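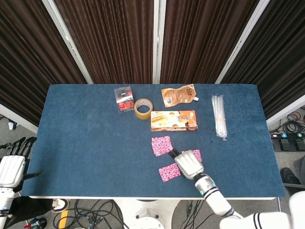

Diary > Workshop > The Clunorine build

25 Mar 2025, by Nele Grube

I meant to be home for supper and of course I wasn't, because once the right hand is behaving you don't want to be the one who says let's stop there. Sizwe brought rolls and we ate them standing up, which Frauke says is how we eat everything now (she's right, and I got crumbs in my sleeve again).

The grip is what I keep thinking about. All through September I was sure our trouble was in the fingers, and I must have written pages in here complaining about them. Then Torben sat down last week with the thumb settings and went through the old log from number 222 to number 238, muttering the whole way, and decided the thumb was simply closing too early. He turned its speed down from 80 to 40 and I thought, well, that's going to look awfully sleepy. It does look sleepy! I've grown fond of it.

The napkins are my idea, so I'm a bit protective of them. Finn wanted to stay with the tape and the snack box, good solid things with sides, but what I'd like this robot to do one day is lay out a coffee table for my aunt's friends in Masbridge, and you can't do that without napkins. They're thin and slippery and they fan out whenever you look at them. 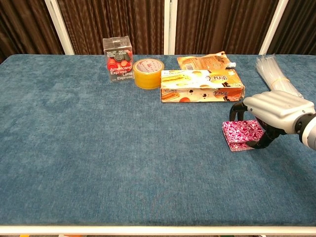 Clunorine's right hand with the pink napkins, coffee box and tape at the back.

I still owe Frauke a decent label for the spare wrist joint, and somebody has to write to Akia about the connectors. I said I'd do both, naturally. Now I'm going to bed with my feet up on the spare pillow.

Contact Nele | © Nele Grube | Back to top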